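July, 11 at night

My right thumb has gone numb and I did it to myself, moving a box that doesn't exist.

Today was day one of remote driving on the Detov job. Rommel Castillo set me up at the desk by the printer with the Hashmi hand controller, told me the task was pick up box, put down box, and went to lunch. He came back with soup to find me still on my first attempt. I'd managed to get the arm folded up like a lawn chair and was trying to reason with it.

The task: white box starts on the left plate, has to end up on the right plate, and both plates are on the breadboard. A toddler would do it and then put the box in her mouth. We need 100 clean runs of it by the end of the month so Detov can learn from them, and "clean" is a word Rommel defines fresh each time he looks over my shoulder. No dropping. No dragging. No long pauses where I'm clearly thinking about dinner. The model copies whatever it's shown, and if I hover over the plate like a man afraid to commit, then it will grow up to hover too. I find that a heavy thing to be told by someone eating soup.

I finished the day with 24. I would like it written down somewhere that I threw away nearly as many.

The trouble is depth. Side to side I'm fine, up and down I'm fine, but near and far is pure guesswork on a flat screen. I come down with great confidence and close the fingers on air. Ariel Padilla says to watch the shadow, which helped, then said to stop gripping the controller like a bus pole, which didn't. She did 1,000 of these on the last project, drawers mostly, and claims she now opens the drawers at home by going slightly past the handle and backing up. I laughed. Then tonight I reached for a coffee mug and noticed I'd stopped above it to line up my wrist.

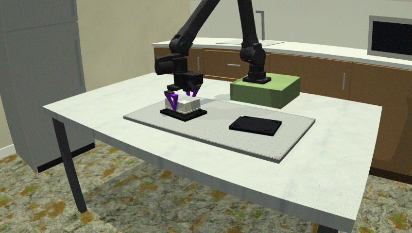
The other thing that got to me was the kitchen. Somebody at Iltska built us a whole kitchen to work in, with a fridge, a microwave, and a faucet nicer than the one I rent. None of it does anything for us. I spent the dead time between resets staring at that faucet. The marble table is also a step up from my life. I asked Rommel why you'd put a breadboard full of tiny holes on a marble table and he said "variety," in the voice of a man who hadn't asked either.

The purple fingers I like. They're the only part of the arm with any cheer in it.

Best run was number 19. Down, close, up, over, down, open, away, no wobble, and I sat there waiting for someone to have seen it. Ariel had her headphones on. Rommel was on the phone with Orico about the real arm, which is held up again, so for now it's simulated boxes and simulated plates and a thumb that is sadly not simulated. I played number 19 back twice. Then I got cocky and on 20 I let go too high and the box landed on its corner and slid off the plate, and I said a word that I hope the headset didn't record. It records everything. That's more or less the job.

Rommel trained the first small batch before we left, just to see. He warned me it would be bad and it was bad. The arm went to the box, stopped above it, dithered, crept a little to the left, dithered, and then went down. I know that dither. I have had that dither since middle school. Watching it come out of a machine was like hearing my own voicemail greeting. Ariel took the headphones off for that one, naturally.

So tomorrow's rules, which I'm putting here so I can't say I forgot:

- Shadow first, then the box.
- Decide before moving. If I haven't decided, don't touch the stick.
- Let go low.
- Delete the bad ones right away, and don't keep number 8 out of pity.
- Lunch away from the desk.

Rommel wants the starting spot moved around a bit on the plate once I'm past the halfway mark, so it doesn't just learn one place by heart. Fine. I've only barely learned one place myself.

Need to buy a wrist rest. Also eggs. Thumb is coming back a little, it tingles.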